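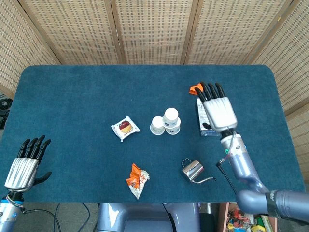
19 December 2022
By Theda Teuber

Friederike Wunderlich has been covering tables for most of her working life, and she still runs her hand across every one she walks past. I watched her do it three times in one afternoon - once at the bakery in Lultport where we met for coffee, once in her own hallway, and once at my kitchen table, which she declared "a nice table with cold knees."

I'd asked to talk to her about carpeted tabletops. Yes, carpeted! I had one growing up, a scratchy green thing my brother and I did jigsaw puzzles on, and I'd more or less forgotten they existed until a friend in Stetgate bought one from Friederike and wouldn't stop talking about it.

"People think it's a joke when I say carpet," she told me, stirring in a frankly alarming amount of sugar. "Then they put something down on it and there's no clack. That's the whole sale. I don't have to say another word."

She works out of two rooms above a bicycle shop in Hundside, and teal is the color she gets asked for most. She resisted it for years (she's a brown person, she says, brown and rust) but a customer insisted, and then that customer's sister insisted, and now she buys it by the roll. I told her I liked how a deep blue-green shows every little stroke, so you can tell which way somebody last brushed it. She laughed at me.

"You like that? Half my customers call me up about it! They think it's worn out. I tell them, take a soft brush, go one way, go all the way to the end, and don't stop in the middle to answer the phone."

The pile has to be short. She was firm on this. Anything long and you lose pins and beads in it, and a cup will tip over if you so much as breathe. And she wants the corners rounded, partly for hips and partly because carpet doesn't like going around a sharp point. "You get a little ear sticking up," she said, "and then you pick at the ear, and then you have no table."

We got onto glue, which I'd promised my editor we wouldn't. Friederike uses a contact glue on the edges and something milder in the middle, so the top can be peeled and redone someday. She figures on about six years for a table that gets used every day. The first one she ever made, for her old neighbor Wolfram Grube, lasted a good deal longer than that, but Wolfram only used it for stamps.

Then there are the screens. I hadn't planned to ask about those at all, but she brought them up herself, in the tone of someone who's been waiting. She likes a folding screen behind a table, one of the tan paneled ones with wooden strips and all the small openings, opened out so it comes around the sides a bit.

"A table in the middle of a room is lonely," she said. "You sit there and feel the whole room on your neck. Put a screen around the back and now it's a place. You go there to do something."

Does it need to be that light color? She thought about it for a while. Dark ones look smart in a shop, she said, but at home they eat the lamp. A light tan one next to teal keeps things cheerful, and the little holes give your eye something to rest on when you're stuck. She dusts hers with a paintbrush, a wide one, and she admits she doesn't do it often.

I asked what a new table costs, and she named 300 for a plain rectangle with the old top stripped off, more if the legs need work. A screen she found secondhand last February set her down 119, and she's still a little smug about it.

Her helper, Timo Dreßler, came by toward the end to pick up a key and got pulled into the conversation. He prefers felt. There was a silence. "He's young," Friederike said, and handed him the key.

Before I left I told her about the green puzzle table, and she wanted to know what had happened to it. My mother gave it away when we moved, I said, probably to a cousin. Friederike put down her cup.

"Call the cousin," she said.

I did, that evening. It's in her garage with paint cans on it, and I'm driving over on Saturday.

Contact: Theda Teuber, Lenz Home Pages | © 2022 Lenz | Back to top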